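Stamero Wire Plate Stand: Equipment Review
Prepared for the Brudumthorpe Shared Kitchens Service

The Stamero plate stand was assessed in the training kitchen at Brudumthorpe as part of the service's review of small storage items. The stand is intended to hold plates upright on a worktop so that they can be reached without lifting a stack. It was bought at the ordinary retail price through Hennessy, under catalogue number 3102, and the supplier had no part in the assessment.

The stand arrived assembled. It is made of thin stainless steel rod, bent into a rectangular frame with supports set at an angle. The finish was even when unpacked and no sharp points were found on the parts that a user would normally handle. The rod ends are left bare, and the service would prefer them to be capped where the stand is to be used near a walkway.

The kitchen is a narrow one, with pale wood-grain panels and a beige marble-patterned worktop strip. Space in the corner is limited, and this was the main reason for choosing an open wire design over the moulded plastic rack supplied in earlier years. 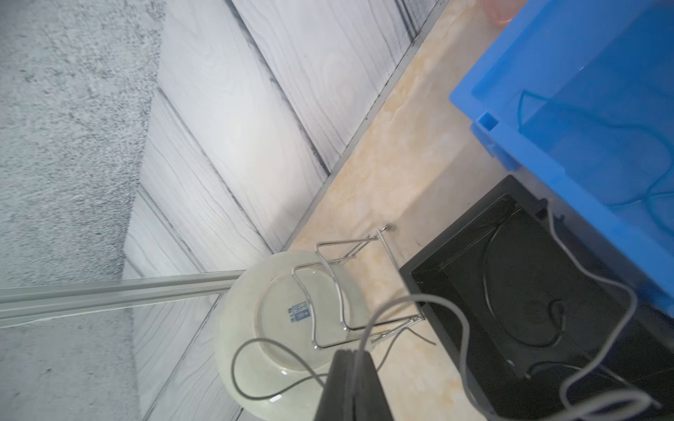
Stability was judged satisfactory for plates of ordinary dinner size. A round white plate with a raised foot ring rests securely, and the open rods leave most of its surface exposed to the air. Smaller side plates were less well held and tended to lean when the worktop was knocked. Deep bowls are outside the purpose of the stand and should be kept elsewhere.

Cleaning presents little difficulty. The rods can be wiped with a damp cloth, although the bends need closer attention in areas with hard water. Staff should also clean the joint between the wall panels and the worktop whenever the stand is moved, as dirt in this position is easily overlooked.

The Elamitz rack, reviewed in June, has rubber feet and a fixed drip tray. It is heavier and takes up more of the worktop, but it holds side plates more firmly. Kitchens with a full-depth counter may find it the better purchase. For narrow worktops the Stamero stand remains the more practical of the two.

After 40 days of daily use the stand showed no rust and no loss of shape. One support had moved slightly outward and was pressed back by hand.

The stand is approved for purchase by kitchens within the service, with a limit of 2 for each site. Orders should quote the Hennessy catalogue number and be charged to the small equipment budget.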